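Print this page | E-mail this page

This site uses cookies to remember your language. OK | Read more

Feb 10, 2023

Today I swam for the first time since September. I write it at the top so that I don't forget to write it, because the rest of the day was mostly buses and papers.

The pool in Lalcombe opened again after the repair of the roof. I took the early bus from Drudholm, which was full of schoolchildren with wet coats, and I stood the whole way with my bag between my feet. At the ticket desk they have now a machine, and the machine asked me if I am a resident. I pressed yes. Then it asked for how long, and there I had to think. Since I came from Jamarport it is 339 weeks. I had worked it out last night for the form, so I knew the number by heart, but the machine only wanted "less than one year" or "more than one year".

The water was colder than I remembered. I did my lengths slowly, always in the lane next to the wall, and I lost my count two times and began again from a number which I thought was fair. A woman in the next lane swims on her back with her eyes closed. I don't know how she finds the end.

I had forgotten how heavy a towel becomes. I own only two good ones, and I have decided to buy another before spring, in some dark colour, and to learn to fold it narrow so that it fits beside the lunch box. My mother folds in three, along the long side. I fold in half and half again and then I am surprised when the bag does not close.
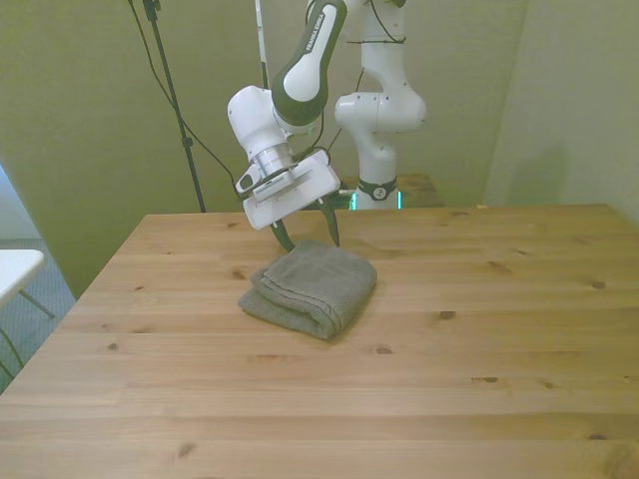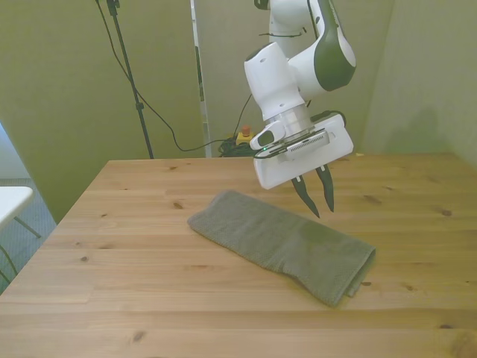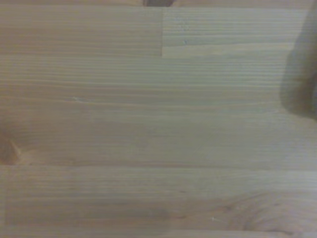
This page was last changed after supper, to correct the bus fares.

After swimming I was so hungry that I ate the lunch at ten o'clock, on the bench in front of the post office. Rice and egg, and the last of the pickled cabbage. A pigeon came very near and looked at my shoes.

Then the papers. The office wants the form, a copy of the form, and proof that I paid 1,484 for the year. I paid 1,739, because in the first months they took too much, and now the difference must be explained in a letter. I wrote the letter three times. In the first one I sounded angry, in the second one I sounded as if I was asking for forgiveness. The third is short and I think it is correct, but I looked up "overpayment" in the dictionary to be sure that it is one word.

On the way home I got out one stop too early and walked along the canal. The ice is gone from the middle. Somebody has painted the small bridge green, also the places where one puts the hand, so I kept my hands in my pockets.

Chow was waiting behind the door and complained loudly. He is a cat who believes that every absence is the last one. I gave him his fish and he left half of it, as always, to eat in the night when I am sleeping and can hear it.

In the evening I read until page 983 of the long novel. I started it in the autumn and I still mix up the two brothers, who have almost the same name. My shoulders hurt in a good way. My hair still smells of the pool although I washed it with the lemon shampoo.

Tomorrow: stamps, cat litter, telephone to my mother before noon. Ask her about the cabbage, how much salt.

Contact | Copyright by the author of this diary | Back to top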